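Binedgate Residents' Association
Minutes of the October meeting, held in the back room of the library at half past seven

The chair welcomed everyone and said how pleasing it was to see so many faces on such a filthy evening, with a special hello to the new households from the Plostumeck end of the village. Apologies had been received from four members. The minutes of the last meeting were agreed, once the spelling of Mfaume Bakery had been put right in two places.

Matters arising
The bench by the pond has been mended at last and several people have already enjoyed sitting on it. The letter to the council regarding the drain outside the chemist has been sent, and a reply came back saying our letter had been received, so we shall write again.

Money
The balance stands at £1,670, helped along by the summer plant sale. The hedge-cutting bill is still to come out of that. There was a friendly but rather lengthy discussion on whether to raise the yearly subscription, and in the end it was left as it is until the spring.

Christmas on the green
Most of the evening was given over to this, as it usually is in October! Mfaume Bakery has kindly offered mince pies again, and the school choir would like to sing at five o'clock, before the little ones get too tired.

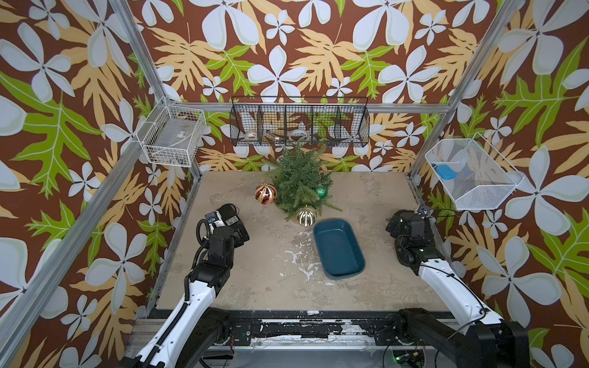
Last year's lights were felt to be lovely but hard on the extension leads, and it was agreed to buy 2 new outdoor ones before anything is plugged in. The suggestion of a second-hand generator was talked over at some length and put aside on account of the noise. Widside Farm will be asked for the use of the trailer as a stage, with a promise that we will sweep it this time.

Footpath to Widside
The lower stretch is very muddy by the stile. A member has had a price of £3,000 for proper stone surfacing, which drew a few gasps. We will ask the parish council if it might share the cost, and in the meantime there are offers of bark chippings from two gardens.

Any other business
A grey woollen glove was left behind after the quiz and is at the library desk. Could whoever borrowed the big teapot please bring it back before the November coffee morning.

The meeting closed at ten past nine. Thank you to all who stayed to stack the chairs.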